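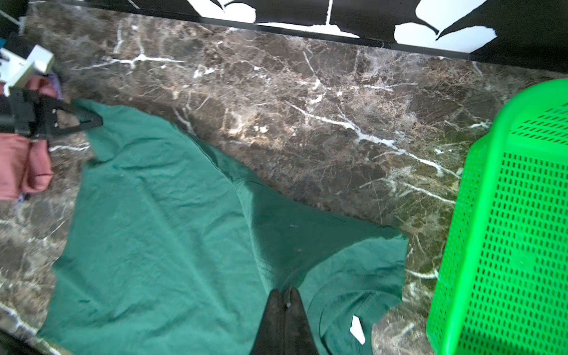 Unit 2: Sorting and Folding on a Hard Surface

Tustutton Home Skills, Midcombe
Posted in September by the course office
47 shares

Bring this sheet to the Friday session. The reading in the Mangundap workbook covers fabric care, so these notes deal only with the table work.

1. Clearing the surface

Polished stone is easy to wipe down, but cloth slides on it. Wipe first, let the stone dry, then set out the laundry. Keep the basket to one side, within reach, and leave the middle open for the piece being folded. Finished pieces go toward the back.

2. Opening out a piece

Take a bunched piece by one corner and lift. Most of the time a second corner or a seam will show itself. If it doesn't, put the piece down and try a different corner — shaking it over the table only knocks the pile around. Look for the hem before anything else. Tags are a good guide on shirts.

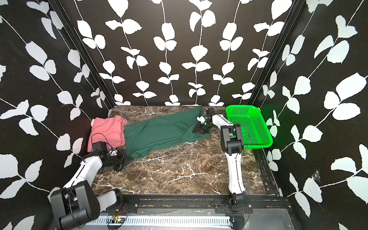 One student in last term's group said she always folded on the bed and found a hard table slower, as the first fold kept moving while she made the second. The fix is to hold the folded edge flat with one hand and bring the far side over with the other. Small pieces need only fingertips.

3. Smoothing

Work from the center out. Press, don't drag. On dark cloth, creases are easier to find by touch, so run a palm along the length before turning the piece.

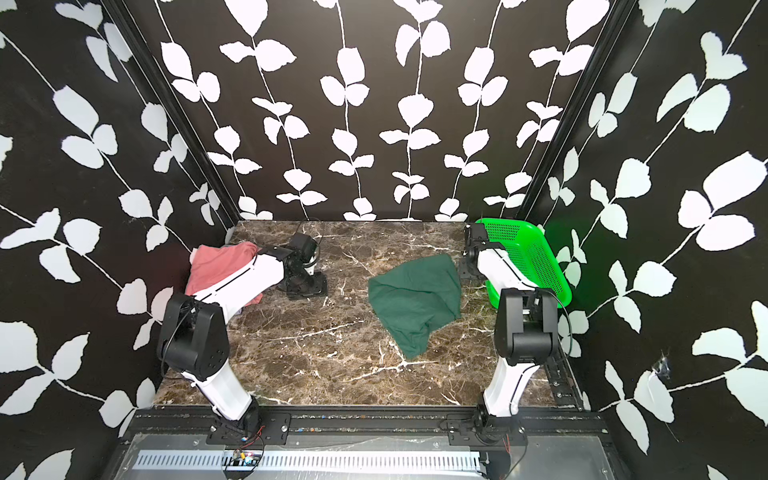
Fig. 3. Brown marble work surface, leaf-pattern wallpaper on the walls.

4. Basket or stack

Anything crumpled again goes back to step 2. Folded pieces can be stacked or set in the basket on edge, Dutix style (workbook, last chapter). Thick towels take up more room that way — allow for it.

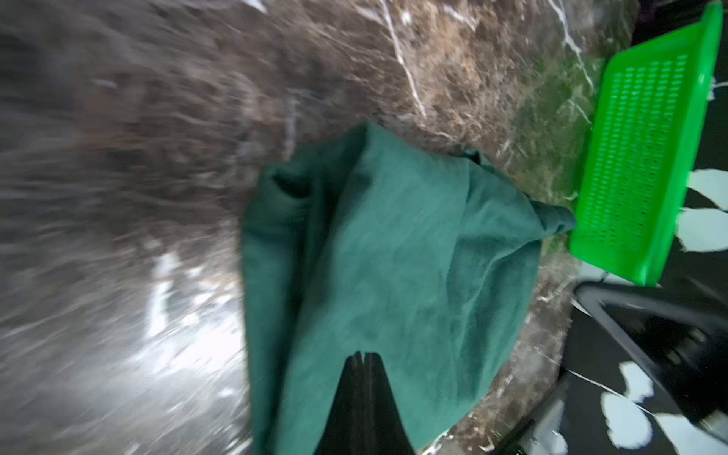
Fig. 4. Green cloth still loose, one corner at the basket.

Homework: fold nearly 582 square inches of towel down to fit a shoe box. Two tries, write down which fold order you used.

2 comments

Does the shoe box have to close? Mine won't with a bath towel.

On-edge works well for dish towels. T-shirts kept falling over on me until the basket was full.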